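The bond between Iresha Dewan and the thing in the Mondal crypt was governed by a contract of 41 clauses. Clause 13 fixed the dose: 100 millilitres, drawn at the wrist, once a month. In return he kept the others out of Ellow.

She had drafted it herself and filed the amendments in order. He signed each one with a date from a calendar no longer in use. He was 776 years old and read every footnote.

In April he asked for an amendment of his own. He wished to strike the word "donor" and insert "wife".

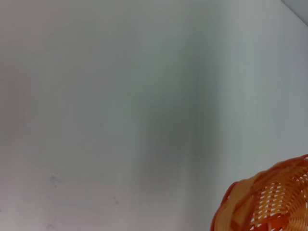 Habibur Marikar wrote back by return of post that the change was valid in form but would void clause 13, as a spouse could not be paid in protection she was already owed. He advised her to leave the draft unsigned until the dose had been restated.

Iresha restated it. She put the volume at zero, left the term open and carried both copies down the steps at dusk. He read them twice by the lamp.

"There is no provision for hunger," he said.

"Schedule two," she said, and rolled up her sleeve.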